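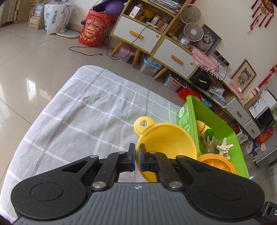

Ľudovít Lukáč has heard a good many promises before a derby and says he would like to see a team sheet before he believes any of this one. The Tredholm Town manager was speaking ahead of the evening kick-off at home to Warnov Athletic, a match the club's own marketing office has been calling the biggest of the season. Lukáč would not go that far.

"We have 24 points and they have 38," he said. "People tell me the form book goes out of the window. I have never seen it go out of a window. Usually the team with 38 points wins."

Tredholm come into the game on the back of a draw and two defeats, and the October win at Warnov's ground, so often mentioned this week, owed a good deal to an own goal and a penalty that the home side are still arguing over. The manager was asked whether it gave his players a mental edge. He said he doubted that many of them had thought about it since.

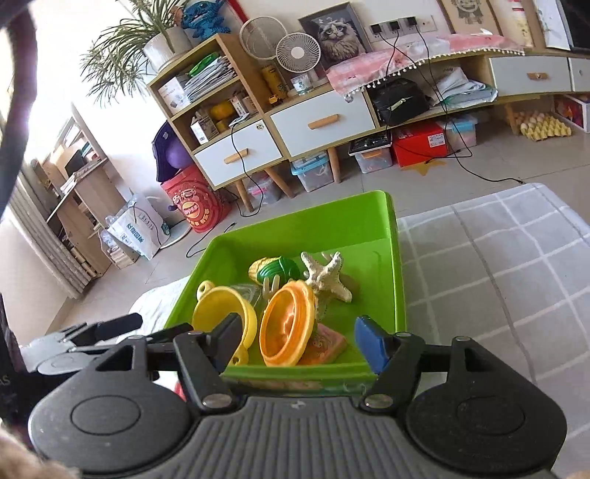
Ekwueme is expected to be named among the substitutes after missing four matches with a calf strain. The forward trained with the main group and is said by the medical staff to be fit, although supporters were told the same thing before the last home match and he did not leave the bench. He has scored seven of the club's 20 league goals, so the interest is easy to understand.

"If he can give us half an hour, good," Lukáč said. "If he says he can give us 91 minutes I will not listen to him."

Warnov have lost only once away from home, though three of those trips were to sides in the bottom five and their record may flatter them a little. They are without their first-choice goalkeeper, suspended after his red card against Zanport.

Tredholm's ticket office reports strong sales for the main stand. No figure has been released, and the north end was also described as nearly full before the last derby – it was not. Tickets remain on sale at the ground until kick-off at 7.45pm. Turnstiles open at 6.15pm and the car park behind the east stand will be closed to visiting coaches.

Press passes should be collected from the main reception by 6.30pm. Both managers will speak to reporters after the match.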